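Web Design & Content Management | Textbook Chapters
Posted in May by the Plistow Course Team

Chapter 6
Moving a Large Website Without Losing Your Readers

Sooner or later, almost everyone who works on websites for a living is asked to move one. It may be a small site, a handful of pages that somebody's predecessor wrote by hand, or it may be a very large one that has been growing for years in every direction at once. The request usually arrives in a cheerful tone of voice. We have a new system, it says, and we would like everything in it by the fall. You will learn to hear that sentence with affection, and also to reach for a notebook.

In the last chapter we looked at how a content management system stores a page: the template in one place, the words in another, the two brought together when a visitor asks for them. Now we take up the question of how pages get into such a system when they already exist somewhere else. We will follow one project from start to finish, the move of the public website of Hämmerli, a regional supplier of laboratory glassware, from a set of hand-built pages into a system called Illa. It is a good project to learn from — large enough to go wrong in interesting ways, and small enough that you can keep the whole of it in your head.

When the work began, the people in charge believed that the site had a few hundred pages. The first full crawl found 2,721. Some of these were product sheets, which everyone had expected. Many more were old price lists, duplicate contact forms, press notices for trade fairs long past, and a complete second copy of the support section that had been made as a backup and then found by the search engines. Customers had been reading the backup, and quite a few of them had bookmarked it.

This brings us to the content inventory, and I hope you will forgive me for spending so much of the chapter on it (more than on the software, in fact). An inventory is a list of every page, with its address, its title, its owner, the date it was last changed, and a decision: keep, rewrite, merge or retire. Filling in the first four columns can mostly be done by a program. The fifth takes people, and people take time. At Hämmerli the decisions were shared among 19 page owners, each of whom had other work to do, and the last column took longer to fill than all the templates took to build.
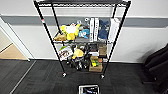
Once the decisions are made, the pages can be sorted by type, and you will be pleased to see how quickly a sprawling site settles down. The Hämmerli pages fell into 6 types in the end, and each type got its own template. Resist the urge to add another every time somebody shows you a page that is a little bit special. Ask first whether the page could be a little less special — often its owner will be relieved to hear the question.

We will then turn to redirects, the small rules that send a visitor from an old address to a new one. The team used a tool called Gurar to write theirs, though a spreadsheet and some patience would have done the job. Section 6.4 explains how to test them, and includes the two rules that between them sent every visitor to the support section around in a circle for most of a Monday.

Before you read on, choose a website you know well, and write down how many pages you think it has. Keep the number somewhere safe. You will need it for the exercise at the end of Section 6.1, where you will crawl the site yourself and begin an inventory of your own.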